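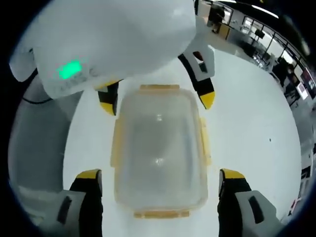

2018-09-27 - The clear box, again

I promised myself I would go back to writing these in the evening while the day is still fresh, and then of course I made soup first and called my sister and now it is late, so forgive the rambling, future me.

Most of today went to the clear food box with the pale yellow clips. I have come to feel a kind of fondness for that box, the way you do for a neighbor who is always a bit difficult. The lid is clear, the walls are cloudy enough that the table comes through them, and whatever daylight gets in from the windows lands in the middle of the lid as a bright patch. Our depth estimate loves that patch. It treats it as a surface of its own, floating a little above the real lid, and then the planner (which believes everything it is told, poor thing) lifts the approach to clear a bump that does not exist.

So this morning I finally did what Meenakshi Garg has been suggesting since February and stopped asking for depth on the lid at all. Fliltari now looks for the rim and the clips, fits a flat rectangle with rounded corners through them, and takes the height from the table plane plus the known height of the box. I was worried it would be too rigid. It is rigid! But it gave me a steady pose across 121 saved views, and the old version wandered all over the place on the same set. I sat and watched the little outline stay put for much longer than I needed to.

The other half of the trouble is the second pair of fingers. When I hold one end with the hand gripper and the arm comes to the other end, there are two pairs of yellow tips in view and yellow clips between them, and the color mask happily joined a clip to a fingertip more often than I care to admit. I spent a good hour tuning thresholds before lunch, which was silly, and I knew it was silly while I was doing it. After lunch I put in the simple rule instead: our own fingers are always in the same place along the bottom of the picture for a given opening, so mask them out by geometry first and only then go looking for yellow. The arm's fingers are harder, but Porna already knows the joint angles, so it can draw where they ought to be and I subtract that too. The whole change came to 171 lines, and a good part of that is comments, since I know how I am with my own code after two weeks away.

Then there was timing. Porna publishes the arm state on its own clock and Fliltari stamps images on arrival, and the gap between them was 13 milliseconds. That sounds like nothing, and with a still box it is nothing, but as soon as my hand moved the subtracted fingers slid off the real ones and left a thin yellow sliver behind. I interpolate the arm state back to the image time now and the sliver is gone. Such a small fix, and I was so pleased with it that I walked over and told Meenakshi, who was in the middle of something and was very kind about it.

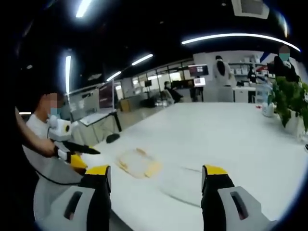

Wide open over the big white table, with the second hand gripper on the left.

Fast hand motion is still where we are weakest. Anything thin and pale smears on a white table, the outline goes soft, and the tracker in Stinby has to decide whether to trust the picture or its own guess. At the moment it trusts the picture far too much. I would like it to look at how blurred the edges are and lean on the prediction when they get bad, then come back gently once they sharpen up - no snapping, because a snap turns into a jerk in the replayed path and the controller has to swallow it. I sketched this on paper and have a rough version on a branch. I have not run it on anything yet and I am trying not to love it too early.

Geraghty, our replay tool, also needs some attention. It loads every view before it shows me the first one, and with 530 of them I have time to water the plants. Meenakshi thinks it should load as it goes and so do I, and we have both been saying so for months.

For tomorrow: run the blur weighting on the saved set before touching the live one, put the box height in the config file where it belongs, and answer Meenakshi's question about what the planner should do if the rim fit finds only three clips. I think it should slow down and look again from a bit higher. She thinks three is plenty. We left it there, and I took the long way home because the evening was mild.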